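Ticket 255 – Practice suturing rules, needle parking and jaw contact
Project: Quintela
Status: open

Hello all, and thank you for your patience with me on this one. I have gone through our bench rules again, slowly and with a good deal of coffee, and two of them still don't agree. Rule 11 says the jaws may touch only during a handover of needle or thread. Rule 23 says to park the needle on the pad, clear of the wound, before sorting out a strand. Between them they leave out the case where the tips meet while the needle is parked.
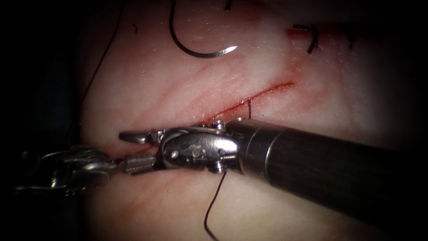
Impi Sjöberg: I'd leave rule 11 strict and add a line for thread work. If we loosen it, the contact alarm stops meaning much.

That's fair, and I've drafted it your way – contact allowed at low force, needle parked, one arm holding still. The other half of the ticket is about driving the needle. I would dearly like the rule to say that the second arm keeps its jaw off the pad until it is wanted, and that the loop of thread stays in view. 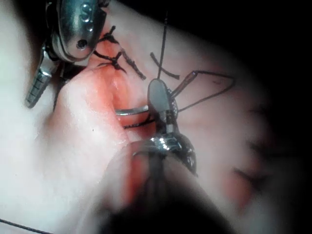
Horácio Nogueira would prefer that we write down a waiting distance, as "off the pad" will be read differently on every shift. I'm happy to do that once we agree on a number, so please send me yours by the end of April.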